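3.2 Materials and condition survey

The survey drew on the lending stock of four reading rooms, at Droltelen, Hinar, Yusof and Ostness. Paperbacks in Chinese were chosen as the main group for study, as they form the largest part of the loans at Hinar and had been left out of the earlier survey of English titles. From a shelf list of 2,001 volumes, 1,000 were drawn by lot. Hardbacks, magazines and items on loan at the time of the draw were set aside.

Each volume was opened near its middle and laid on a flat surface. The assessor then noted how far the pages on either side rose from the surface, whether the inner margin could be read without pressing on the spine, and whether any leaves had come away. Volumes were graded on a scale from one to four, where one means that the book lies flat and four means that it will not stay open unaided. Grading followed the written guide prepared by Obadia Bakilana for the Ostness rooms, with one change – the test for loose leaves was moved to the end, so that a weak binding would not be strained before the other readings were taken.

Figure 3 relates to the behaviour of the open paperback.

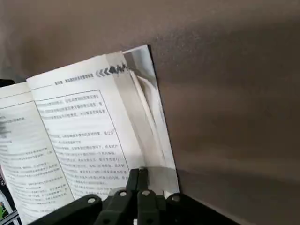
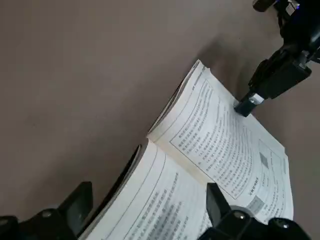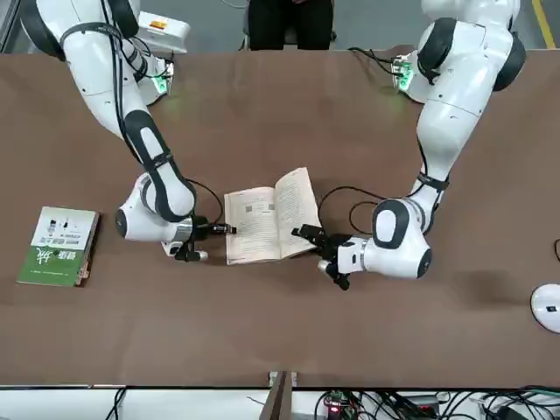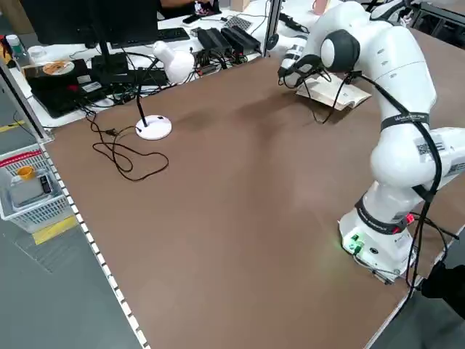 Figure 3. Open paperback book. The first two views show printed Chinese text; the second also shows the curve of the left-hand page.

Text set close to the spine was the most common cause of a poor reading grade. In narrow-margin editions the ends of lines nearest the fold were hard to read even where the binding itself was sound. Readers at Yusof had raised the same point in the November interviews, and several said that they held such books open with a second book or a cup.

Paper weight was recorded separately. Thin paper tended to fall flat under its own weight, while stiffer paper sprang back towards the closed position. Glue type could not be settled by eye and is not reported, except for 15 volumes where the publisher's notes gave it. The grades for each reading room are set out in Table 2.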